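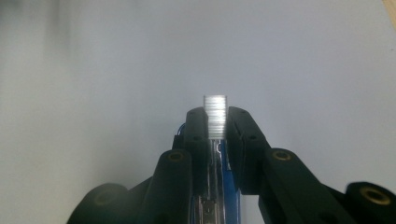 Reading time: five minutes

Moving club profiles in Torkus to linked accounts before the summer league

Posted by Rinport Games Club

Our club meets in the community room at Rinport and has played Torkus on shared consoles for several seasons. Until now all members have used local profiles, which are kept on the console itself. The organisers of the summer league have written to inform us that results will only be accepted from linked accounts, and that any club wishing to take part must complete the change by the end of August.

We have read the help pages and remain uncertain on several matters. We would be grateful for guidance on the following.

Firstly, the help pages state that a local profile may be "joined" to a linked account, but do not state whether its rating is carried across. A number of our members have a rating above 2000 and are reluctant to begin again at the lowest division.

Secondly, we attempted to join one profile as a trial. The console displayed the message "Profile in use elsewhere (216)" and returned to the main menu. The profile was not in use on any other console to our knowledge. The same message was displayed when the attempt was repeated the following evening.

Thirdly, we should like to know whether two members may share one console on a league evening once their accounts have been linked, or whether each member must bring their own.

The consoles are all on the current version of the game. Our members include several younger players, whose accounts are managed by a parent or guardian.

Reply from Bitbridge Community Desk

Thank you for setting out the position of your club. The points are taken below in the order in which they were raised.

Ratings. The rating attached to a local profile is carried across when that profile is joined to a linked account, provided that the linked account has never completed a ranked match. Where the linked account already has a rating of its own, the game retains the rating of the linked account and discards the local one, even where the local rating is the higher of the two. Members should therefore be advised not to play ranked matches on a new account before the joining has been completed. Unranked practice and the tutorial have no effect.

Members with a rating above 2000 will be placed in the upper division as before. They will be required to play a short set of placement matches, and their rating may move more quickly than usual while those matches are in progress.

Message 216. This message is displayed when the game finds an unfinished match stored against the profile. It is worded poorly and does not necessarily mean that another console is involved. The usual cause is a match that was paused and left open when the console was switched off. The procedure is as follows.

Sign in to the local profile on the console where it was last played. Select Continue from the main menu. If an unfinished match is offered, either complete it or choose Resign. Return to the main menu and remain there, without opening any other mode, for 300 seconds. Then open Accounts and select Join profile once more.

If Continue is greyed out and the message is still displayed, the stored match belongs to a mode that has since been withdrawn. In such a case the club should open Settings, then Storage, and select Clear suspended matches. Ratings, unlocked pieces and custom boards are not affected by this. Replays of the suspended match will be lost.

Sharing a console. Two linked accounts may be signed in on one console at the same time, and results between them are accepted by the league. Each account must be signed in by its owner. Guest sign-in is permitted for friendly matches only. For members whose accounts are managed by a parent or guardian, the setting named Ranked play with others must be switched on in advance, as it cannot be changed from the console.

It should also be noted that a club account may hold a maximum of 300 saved replays. Replays beyond this number are removed in order of age when profiles are joined, so any that the club wishes to keep should be copied to external storage beforehand.

Reply from torkus_tuesdayless

just delete the profile and make a new one, worked for me

Reply from Theodorakopoulos Hall Players

The advice given by the member above should not be followed by a club intending to enter the league. Deleting a local profile removes the rating permanently, and it cannot be restored by the support team.

Our own club completed the change earlier in the season and we can confirm that the procedure described by the Community Desk is correct. We would add some remarks from experience.

The joining should be carried out on one console at a time. On our first attempt two consoles were used together on the same connection, and both displayed message 216 although no match was outstanding on either. When the second console was switched off the first completed without difficulty. We do not know the reason for this and it is not mentioned in the help pages.

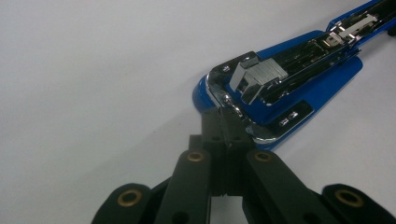

Written records of each member's rating should be made before the joining is begun. We used one sheet for each member, giving the name of the local profile, the rating, the division and the date of the last ranked match, with a second sheet for any custom boards. The league will accept these sheets as evidence if a rating is lost, provided that the sheets for one member are fastened together and signed by the club secretary. An ordinary desktop stapler, such as the blue one shown open here, is sufficient for the purpose, and paper clips are best avoided as sheets may become separated in the post. A printed copy of the Career screen may be attached, but this is not obligatory.

Members should be asked to check the spelling of their account name before the sheets are signed - the league compares it letter by letter with the entry form, and capital letters are treated as different from small ones. One of our entries was returned on this account and had to be submitted again.

With regard to younger members, the setting referred to above is found on the account website under Family, and a change made there does not reach the console until the member has signed out and signed in again.

Further comment from Rinport Games Club

We are obliged to those who replied. An unfinished match was indeed stored against the profile, and the joining was completed once it had been resigned. The rating was carried across. The remaining profiles will be dealt with at our next two meetings.

Related topics
Custom boards missing after joining a profile
Controller order changes between rounds in Torkus
Entering a reserve player for the summer league
Copying replays to external storage
How placement matches are scored

Last updated: August

Contact the Bitbridge Community Desk | Copyright Bitbridge | Back to top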